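# Rental van deposit, is the card hold normal?

I'm picking up a nine-seater from Solness on Tuesday for a family trip and the desk just told me they'll put a hold of 2000 on my credit card. The booking email only mentioned 50 for the second driver. Is the hold standard, and how long before it comes off?

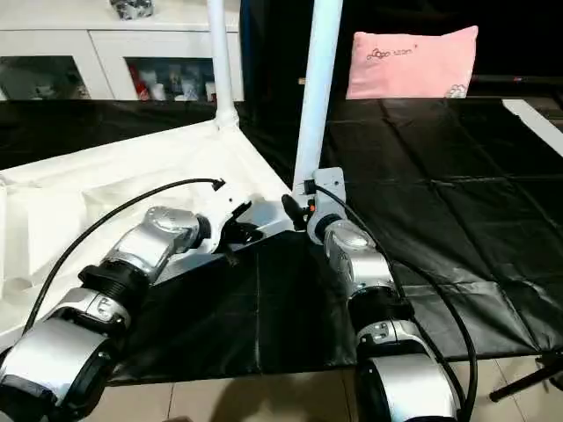

Wróbel: Yes, it's standard for anything bigger than a regular car. The amount usually matches the damage excess in your contract, so look for that number in the terms. It's a hold and not a charge, but it does eat into your card limit until they release it. Make sure you have room for gas and hotels on top.

Mine was released the day after I brought the van back, but the bank took over 2 weeks to show it. Call the bank if it drags on. The rental desk can't speed that part up.

A few things to check before you sign:

- whether the main driver's name matches the name on the card
- whether they accept debit (many don't for vans)
- the minimum age for the second driver. It can be 21 for small cars and higher for a nine-seater
- the fuel level written on the sheet

Take your own photos of the bumpers, the sliding door and the wheels at pickup. Get the roof too if you can reach.

**Esura**

They all do it. I just pay for the full cover at the desk and the hold drops to almost nothing. Costs more but whatever.

**Wiser**

Before you buy the desk cover, ask whether it lowers the hold or only lowers what you owe after an accident. Those are separate things at some places. I bought an outside policy once and still had the full hold, and I would have had to pay the rental company first and claim it back later. Also read the part about tires and glass, they were left out of mine.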